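The Hotel at the End of the Tram Line
How a conference hotel in Ravora filled its rooms by looking after the small stuff

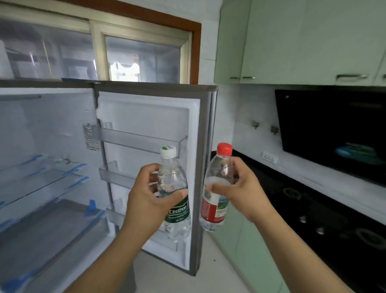 Two bottles of water, one with a red cap and one with a white, at the open fridge.

April 2024

Anyone who has been to enough conferences knows the feeling. You arrive late, you queue for a key card, you find a room that could be in any city in the world, and at seven the next morning you are eating a cold croissant beside a stranger's laptop. I have done it more times than I care to remember, so I came to the Bamura in Ravora with fairly low hopes. I left three days later having extended my stay by a night, at my own expense, and I'd do it again tomorrow!

The Bamura opened last November, a short walk from the Texier Hall, the old tram works that the city has turned into its main meetings venue. It has 436 rooms over eleven floors, which makes it the biggest hotel in this part of town by a long way. The hall next door can seat 690 in its main room, and the two are joined by a covered footbridge, so you can get from your bed to the opening speech without a coat. In the rain that fell for most of my visit, that bridge was the best thing in Ravora.

Iara Garrido runs the place. She spent most of her working life in smaller hotels along the coast and says she was nervous about the size of this one. "In a small hotel you know who had a bad night," she told me over a very good lunch. "I wanted to keep that, and everybody said I couldn't with this many doors."

Her answer was to split the building up. Each floor has its own small team, the same faces every day, and its own kitchen where guests can make tea, warm up a late supper or put their shopping in the fridge. It sounds like a student house, and on my floor it felt like one in the nicest possible way. On my second evening I shared a pan of soup with two dentists and a man who sells lifts (he had strong views on the hotel's, all of them positive). I learnt more about Ravora in that hour than I had from the whole of the visitor guide.

Downstairs, things are grander. The restaurant, Rastell, takes up the street side of the ground floor and has its own door, so people who live nearby can come in without passing the front desk. They do, too. When I ate there it was packed with families and a noisy birthday table, with hardly a lanyard to be seen. There is space for 100 inside and another 60 on the terrace, where the heaters were doing heroic work.

The kitchen belongs to Brenda Benítez, who cooks the sort of food you want after a long day of sitting down: grilled leeks with a sharp egg sauce, slow lamb with white beans, a burnt orange tart that I have thought about every day since. She also does the catering for the hall, and this is where delegates should start cheering. The conference lunch is hot. It comes on a plate. You sit down to eat it.

"People remember the lunch," Brenda said. "They forget the third speaker, but they remember if they had to eat standing up."

There are things to grumble about. The lifts get busy when a big session finishes, whatever my friend from the trade says, and the gym is small for a hotel of this size. Rooms on the tram side pick up some noise from the depot early in the morning — light sleepers should ask for the courtyard. The last tram back from the old town also leaves far too early, and taxis are hard to find once it has gone.

Still, the city seems to have caught the mood. Two cafés and a bookshop have opened on the street behind the hall since the winter, and the old ticket office is being made into a small museum about the tram works. Iara would like the covered bridge to carry on to the riverside one day, so that visitors can reach the boat landing under one roof. The city has yet to say yes, and the money would have to come from somewhere, but she already has the drawings up on her office wall.

I'm booked in again for the spring boat fair, on the courtyard side this time, with a table at Rastell for the first night. I've asked them to keep me a slice of the tart.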